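Can a Machine Clear the Table Yet?
Project report, Household Tasks group
Zdzisław Zalewska and Jolanta Ostrowski
Submitted Thu 23 April

1. Question

We wanted to know whether a machine with two grippers could clear used tissues off a table. A person does this without thinking. We picked it from a list of 11 chores because it needs no water, no heat and no sharp tools.

2. Background

Most of the machines we read about in October were built for shop floors, where parts are stiff and arrive in the same position each time. A crumpled tissue has no fixed shape, and no two look alike to a camera. Our starting point was Fedik, a control program written by an earlier student team at Bastgate. It was made for boxes and we had to change how it picks a grasp point.

3. Method

The program learns from people. A person holds a gripper in each hand and does the chore, and the movements are recorded. We planned for 3,000 recordings and split the sessions over six weeks. Tissues were dropped by hand before each run – never placed – so the layout would vary.

4. Results

Single tissues with space around them gave the least trouble. Tissues lying close together were harder, and the program often treated two as one. Flat tissues were worst, as the fingers closed above them. The program also had no way to tell when the table was clear, so a person had to stop it.

Our answer for now is no, unless someone stays nearby. We would like to try four finger shapes next, and a cloth in place of tissues.

5. Pictures of the task
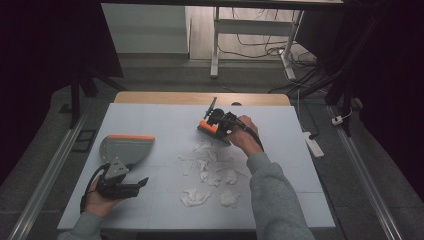
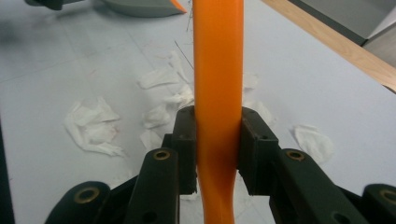

Figures 1 and 2. Crumpled tissues on the table, with hand-held grippers. Figure 2 is the view from a gripper.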